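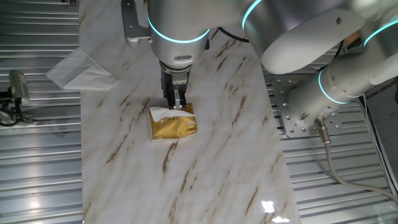 Gripper on a gold tissue pack, marble-patterned board underneath.

Lerstead Tabletop Arm Kit with Vidia Chore Software, reviewed

I had this kit for most of September. Lerstead sells the mounting hardware and the gripper setup, and Vidia is the program that tells the arm what to do. The question I wanted answered is the one readers keep sending in: can one of these do a chore yet, start to finish, with a person out of the room?

For most chores, no. For a few small ones, sort of.

I stuck to jobs that fit on a tabletop. Tissues were the first, and they took up more of my month than I would like to admit. A small soft pack is a hard thing for a two-finger gripper. The wrapper is shiny and crinkled, so it looks different from every angle, and it gives when you squeeze it. The tissue itself weighs next to nothing. Out of 30 tries at picking up a pack and putting it down in a marked spot, the arm got 23 right. Most of the misses came from the fingers closing on the tissue and leaving the pack behind. I ran the same test with a stiff cardboard box of the same size and it missed once.

Pulling out a single tissue was worse. You need one hand on the pack and one on the tissue, and this is a one-arm kit. Sticking the pack down with tape helps. If I have to tape things down first, I count that as me doing part of the chore.

Folding a napkin I gave up on after 3 evenings. It could pick up a corner and drag it over, but the crease landed wherever it landed.

Ákos Dobos, who runs a small packing shop and borrowed the kit from me for a while, had a better time with it. He gave it one job, moving filled sachets from a tray to a carton, and kept the tray in the same place all day. It was slower than his staff but it kept going, and he stopped checking on it after the first morning. He would not use it for mixed orders.

Setup is fair. The manual is clear up to the calibration chapter, then it assumes you have done this before. I got error 3007 again and again until Ilir Atanasov at Kobori, where I bought the gripper pads, told me to restart the software after changing the fingers. That should be in the manual. The softer pads are worth buying, by the way – the stock ones slip on plastic film.

Noise is low. Speed is low too, at least on the settings I trusted near a mug.

I also tried the Brultalora software on the same arm. It is quicker to teach but loses track of shiny objects more often, so I went back to Vidia.

If you have a bench and one dull, repeating job, the kit is worth a look. For the house I would wait. Clearing a table after dinner is well beyond it, and it cannot reach the sink from wherever you bolt it down. I will try again when the two-arm version ships.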